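The Ferry to Holovko

The ferry to Holovko left at 6 in the morning, and Antonina Romaniuk was the only foot passenger. She had her father's coat over her arm and the deed to his house in an envelope. The man in the ticket window at Ruddale had looked at the envelope and then at her and charged her the resident fare.

She sat inside, by the heater. The crossing took a little over two hours if the wind stayed west. She had made it every May as a girl, going out to the island with her father to open up the house, and she had been sick every time. This morning she was not sick. She ate a roll and read the deed again. It gave the lot number, 445, and the names of the neighbors on both sides, one of whom had been dead for years.
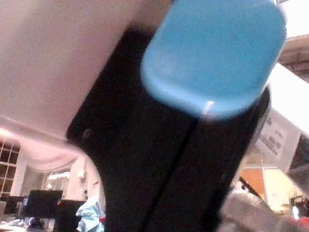

Jinlong Zheng was waiting at the landing with his truck. He had rented the house from her father for 10 years and paid on time, and he had called her when the old man stopped answering letters. They had never met. He was shorter than his voice. On the seat between them he had put a black bottle with a light blue cap, and he told her it was tea and she should have some, the road was slow. She held it in her lap without opening it. They drove past the school and the fish sheds. The store had a new sign.

"You'll want to sell," he said.

"I haven't decided."

"The Gronthorpe people came by again. They want the whole row."

"What did you tell them?"

"That it isn't mine."

He slowed down for a dog. The dog took its time crossing, and he waited until it was all the way into the weeds before he put the truck in gear.

The house was smaller than she remembered and in better shape. He had painted the porch. He had fixed the step her father always said he would fix. In the kitchen the table was the same one, with the burn at one end where her mother had set down a pot the winter the stove went bad. Jinlong stood in the doorway with his cap in his hand as if he were the one visiting.

"I can be out by the end of summer," he said. "My sister is in Prulside. She has a room."

"Do you want to live in Prulside?"

He thought about it. "No," he said.
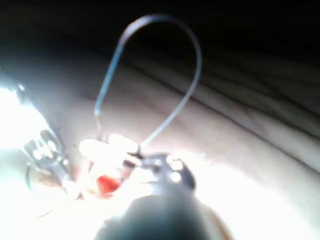
She went upstairs by herself. Her father's room had been kept shut, and the bed was made. In the closet there was a shoebox with the rent receipts in it, every month, in her father's square handwriting. The last one was dated Sun 27 July. He had written the amount and then, under it, "J. fixed gutter, take off 10." Further back there were more like that. Took off for the pump. Took off for the window. One just said, "Came to supper." He had taken something off for that too.

She sat on the bed and read all of them. It was past noon when she came down. Jinlong had made soup and put out two bowls, and he was standing at the sink washing a pan that looked clean already.

"He was charging you almost nothing by the end," she said.

"I told him it was too low. He got angry."

"He got angry at everything."

"Not everything," Jinlong said. "Mostly rent."

She put the coat over the back of a chair and sat down. The soup had too much pepper in it, the way her father made it. She asked when the ferry went back and he said four, and that there was another one tomorrow.

"Which room is dry?" she asked.

"The back one. I'll get you a blanket."

He went out to the hall and she heard him open the chest. She moved the envelope off the table so it wouldn't get wet and finished her soup.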